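Section 8: Listing a Wanted Part on the Tanoli Parts Board

If you have already set up your Tanoli member page and added at least one vehicle to your garage, you are ready to ask the rest of us for that bit of trim you have been hunting all winter. Take your time over it! A listing that is filled in with care tends to bring better replies, and you can save a draft and come back to it after supper if the phone rings.

Before you start

Have the part number handy if you know it, along with the year and body style of your car. Measurements are a big help too, especially for rubber seals and brackets, where two pieces can look like twins in a photo and turn out to be half an inch apart.

1. Sign in and choose Wanted from the menu on the left. If you only see For Sale, your membership hasn't been renewed yet, so go back to Section 2 and get that sorted first.

2. Press New Listing. Pick the vehicle from your garage and the form will fill in the make and year for you.

3. Type a title of no more than 72 characters. Put the name of the part first and the car second, like "Left rear quarter window latch, Kisosska wagon."

4. Write your description. Say whether you would take a used part, a part that needs repair, or only new old stock. (If you'd be happy with any of them, say so, and you'll hear from more people.)

5. Add your pictures with the Attach button. The board shows them in a row under your description, in the order you added them, and you can drag them around until you like how they sit.

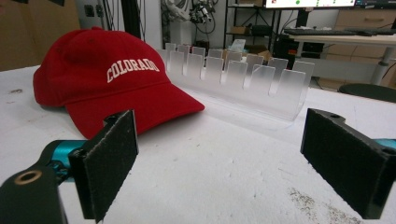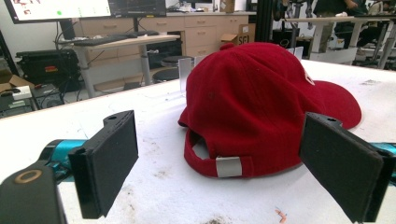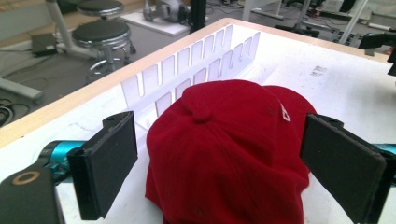
Red cap on a white tabletop, three pictures attached.

6. Set your search distance. The board starts you off at 100 miles, and you can stretch that as far as you like if you don't mind paying for shipping.

7. Press Preview and read the whole thing over, then press Post. Your listing gets its own number, such as 2,757, and you should quote that number whenever you write to the Skarnthorpe help desk.

Note: Listings stay up until you close them. Once you've found your part, please open the listing and choose Found It, so that kind folks don't go digging through their sheds for you.

Note: Members who use the Clultico phone app will find Attach and Preview tucked under the three dots at the top of the page. Everything else works the same way.

Caution: Leave your home address and phone number out of the description. Anyone can read a listing, member or not, and the private message button is there for swapping those details once you've got to know the seller a little.

Caution: Don't send a deposit before you have seen clear photos of the part and agreed on the shipping cost in writing.

To change a listing after it has been posted, open it and press Edit. Replies you have already received will stay attached.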